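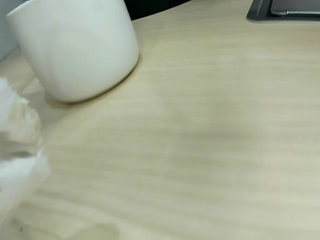
Fig. 1. White mug on a light wood tabletop. Note the shadow at the base and the grayish mark on the wood nearer the front.

## Unit 4: Tabletops in daily use

Reading before class: the Plinport handout on surface care, first half only. Bring your finish samples from last time.

### 4.1 What we mean by a veneer top

A veneer is a thin sheet of real wood glued to a core. The core does the structural work and the veneer gives the look. Because the sheet is thin, it can be sanded lightly once or twice and after that you are through it. Treat every repair as if it were the last one you get.

Pale veneers show marks sooner than dark ones. They also show them differently depending on the light. In Fig. 1 the grain runs side to side in soft bands of tan and cream, and a faint mark can get lost in that banding. When you inspect a top, move around it and look from at least two sides before you write anything down.

### 4.2 Shadow or stain?

This gave people trouble on the June worksheet. A shadow starts at the object and goes away when the object does. A stain stays put. In Fig. 1 the gray area under and to the left of the mug is shadow. The irregular patch toward the lower left is on the surface itself. We can't tell from a picture what made it, so on your sheet it goes down as "smudge or stain, cause unknown."

Lift everything off the table before you record marks. Mugs, trays, papers, all of it.

### 4.3 Common marks

- **White rings or haze.** Moisture or heat in the finish. Usually shallow.
- **Gray patches.** Could be surface dirt, or could be water that got through the finish. Clean first, then decide.
- **Black spots.** Often water plus iron, from a can or a wet metal base. Deep, hard to remove.
- **Dull tracks.** Abrasion from things being slid, such as mugs with unglazed feet and trays with grit underneath.

### 4.4 Cleaning order

1. Dry cloth, with the grain.
2. Cloth barely damp with plain water, then dry right away.
3. A drop of mild soap in water, same method.
4. Stop and look again in daylight.

Do not go to solvent in this course without asking. The Ivetti sample boards have a lacquer that softens quickly, and the Gauthier boards are oiled and will go patchy.

### 4.5 Survey results

Last year's class looked at 166 tabletops in shared rooms. Of these, 89 had at least one mark that stayed after step 3, and 63 of those marked tops were pale. We had more pale tops to begin with, so be careful what you conclude — the Jement building alone has 17.

### For next time

Pick one table you use every day. Clear it, sketch the top, and plot the marks with a short note on each. One page. Keep the sketch, as we'll need it again in Unit 6.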